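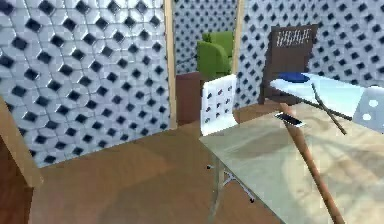 My daughter's class is doing "Places Near Us" this month, and she drew Trermont out of the hat. Her best friend got the one with the water park.

Trermont has 1,295 residents and a sign at each end of Main Street that says so. The teacher, Mr. Chávez, wants three facts, one map and a "fun food." I grew up twenty minutes away in Galby and could come up with one fact, which was that we used to beat them at softball.

So we drove over. Elvira Urrego at the library gave us a folder of clippings and an hour of her afternoon. We learned that the town was nearly called Skirkedton, after a surveyor who left without paying his hotel bill – a fact my daughter wrote down in capital letters. We learned that the creek runs north, and that people there are touchy about it.

The fun food is a pickle pie. I'd hoped that was a nickname.

She has to talk for 3 minutes on Trermont and has rehearsed it at dinner every night since. The hotel bill now takes up most of it. The map still needs coloring, and we're out of green.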